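"It never gets bored of socks": a conversation at Clavport

16 November 2022

Yoshinori Oshima has sorted used clothes for most of his working life, and he still picks up a shirt the way other people pick up a newspaper. He turns the collar, runs a thumb down the side seam, gives the cuff a tug and has made up his mind before I've worked out which way is front. "Cotton, good, but look at the underarm," he says, and it goes in the bin behind him without his looking.

We're on the sorting floor at Clavport, the textile recovery plant where he leads the early shift. Clothing comes in by the truckload from collection points all over the region, and every piece has to be sent somewhere: resale, repair, fiber recycling or rags. Until this January all of that was done by hand. Now there are robot arms at the front of the line, and I came to find out how the people who were here first are getting along with them.

Very well, if you ask Oshima, though he took some convincing.

"I was the loudest one against it," he says, laughing. "I told Wendelin, cloth isn't boxes. A box is the same shape when you pick it up as when you looked at it. You pick up a pair of tights and, well, good luck!"

Wendelin Lanz runs operations and was the person who brought the arms in. He remembers that conversation well. "Yoshinori was right, and that's what made it so interesting. We spent the first weeks watching it pick up two things at once, or one sleeve with half the pile still hanging off it. We'd all stand there cheering when a single T-shirt came out by itself."

The job they gave the arms is the one at the very start of the line, which everyone here calls untangling. A bale is opened and what falls out is a knot of straps, sleeves and drawstrings. Somebody used to stand over that knot for a whole shift, pulling it apart and laying the pieces out for the sorters. It's hard on the wrists and the lower back, and it was the station people traded lunches to get out of.

"I did it for 4 years," Oshima says. "My hands would wake me up at night. I don't miss one minute of it."

On a decent day the line now separates 3000 pieces. Lanz is careful about what the number means. The arms pull things apart and set them down, and that's where their work stops. Deciding what a garment is worth, and where it should go, is still done by people standing at the tables. He says the plan was always to keep it there, and that the crew got that in writing before the first arm was bolted down.

What did change was the shape of the day. The untangling crew moved over to grading, which meant training, and not everyone took to it right away. Oshima ran the sessions himself with a rack of what he calls his teachers: a jacket with a hidden moth hole, a sweater that says wool and isn't, a dress with a beautifully mended hem. "You learn with your fingers," he says. "I can talk all day and it does nothing. You have to hold the bad one and then hold the good one."

There's a small raise that comes with grading, and there's more talking, too. The old station was too loud and too far from everybody else. Now the tables face each other, and while I'm there an argument about whether a coat belongs in repair or resale goes on for several minutes and is thoroughly enjoyed by both sides. 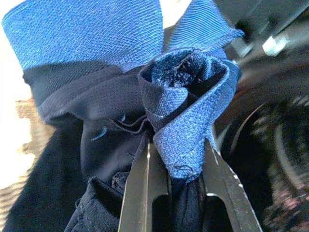

A blue and navy bundle in the gripper. The small hole or snag near the pinch is the kind of detail the graders look for.

The arms still have their bad moments. Stretchy fabric is the worst, Lanz tells me, and thin straps come a close second. When a pick fails too many times a light goes on and someone walks over to help. On the floor this is known as "going to shake hands." In one busy week the log showed 589 handshakes, and Lanz printed the number out and stuck it on the break room door.

"People thought I was complaining," he says. "I was thrilled - every one of those tells us something about how to set the line up better."

It was one of the graders who suggested spreading the bales out flatter before they reach the arms, and another who asked for the warning light to be moved to where the tables could see it. Both were done. Oshima brings this up twice, with real pride. He'd worried that the machines would come with a set of rules from somebody's office, and that the sorters would be expected to work around them.

I ask him whether he'd like the arms to learn grading as well. He thinks about it while checking a zipper.

"The easy ones, maybe. Plain socks, all day long, take them! It never gets bored of socks and I do." He holds the zipper up to the light and runs it down again. "But something like this, where it sticks a little right at the end, I want to feel that myself. Some wax and it's fine. It can go out for resale this afternoon."

He puts the jacket on the rack and reaches for the next one.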